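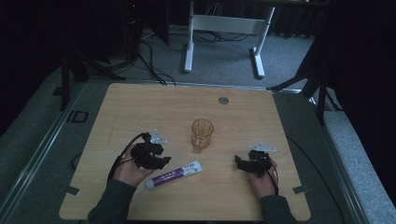
2 May 2022. Third day on the hard water problem for the Sandu guesthouse. The owner complains that all her glassware turns cloudy after one season, and she wants to know if it is scale or if the glass itself is damaged. These two look the same from a distance, but only scale can be removed. Our test pieces so far were flat microscope slides, and I think this was a mistake. A short tumbler with a faceted lower part, like the one standing near the toothpaste tube, has many edges where a drop can stay and dry, and a slide has none. From now on I would like to use tumblers of this shape for every run.

Run 4, Melel tap water. Sprayed the pieces, let them dry in the cabinet, repeated 90 times. Film is visible against a dark cloth from cycle 30 or so (I did not note it exactly, sorry). Conductivity of the water was 739 microsiemens, higher than what Radu measured last August. He used the old probe then, so I don't want to compare the two numbers yet.

Cleaning after the run:
Citric acid, 2 percent, room temperature: the film goes away, but a thin ring stays at the base. Second soak removed the ring.
White vinegar from the kitchen: slower, same result in the end.
Toothpaste on a soft cloth: removes the film, but I see fine scratches under the lamp. The owner told me she does this at home. I will ask her to stop.

One slide stayed gray after all three treatments. Radu Pop thinks this is etching from the dishwasher detergent and I agree — it came from the Enex box, which was washed many times before we received it. Please do not use slides from this box as controls.

To do: calibrate the new probe, order citric acid, write to Cudeck and ask if their softener cartridge is really good for 3,000 liters at our hardness. The leaflet gives the number but not the conditions. Cabinet shelf still leans to the left, so put the heavy pieces on the right side.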